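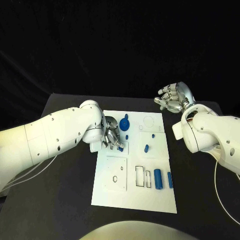

The form board is a puzzle in which loose pieces are matched to places of the same shape. It is older than most of the claims made for it. The usual layout is a flat board with holes, recesses or printed outlines, and a set of parts that may or may not still be complete. Colour is left to the maker, and a white board with black outlines and blue parts is as respectable as the varnished kind found in dentists' waiting rooms.

November
By Olga Pereyra
Print this article | E-mail this article

Early boards
The Udgate board, sold mainly to schools, had 138 pieces and a lid that would not shut over them. Its makers promised "a quiet hour". Teachers who wrote in disputed both words. The Leblanc board cut the set down to 2 pieces, a circle and a square, and was returned by parents who felt they had been charged for the wood.

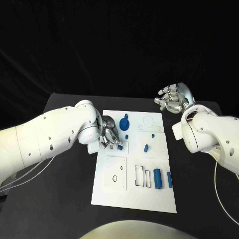
Small blue peg held above an outlined board.

Pegs and fit
Round pegs are the easiest pieces to place, as they can be turned any way without harm, and the easiest to lose, for much the same reason. Sarnus sold spares in bags of 1000, which suggests a low opinion of its customers. Ravedetti made its pegs so tight that a mallet was later added to the box.

Scoring
Club rules allow 2000 points for a full board. Forcing a triangle into a square hole scores nothing, although it remains popular.

Last updated: November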